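Lists > Plant Systems Users > Traceability and MES

From: Gayan Roy
Subject: Re: station 7 dropping serials after the Hudec update

Nusrat, quick one before the shift meeting.

On 16 September, Nusrat Amarasinghe wrote:
> We moved line 3 to the new Hudec release and now station 7
> passes parts with a blank serial. Scanner reads fine, torque
> data is there. Anyone else? Vako support says check the PLC.

Same thing at Skotska, took us 6 days to find. Not the PLC. The update resets the handshake timeout to default, so the record gets written before the serial lands. Set it back by hand on every station, then restart teh service. Restart matters.

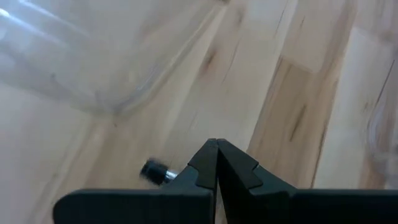 Blank records can be fixed afterward if you kept the torque logs — match on timestamp, Shanthi has a script. Also check your station names while you're in there. Ours had "gripper" for three different things, so now every tool gets a plain line in the master table, e.g. "two fingers, black, jaws tapered to a peak". Ugly but the operators pick the right one. Chaminda wants part numbers instead, fine, later.

Don't roll back without a copy of the recipe table. Lastex did and lost theirs.

Can send settings tonight, after 7. Which version of the database are you on? Forgot to ask

Gayan

Filed under: MES, Serial tracking, Upgrades

Contact the list owner | Back to top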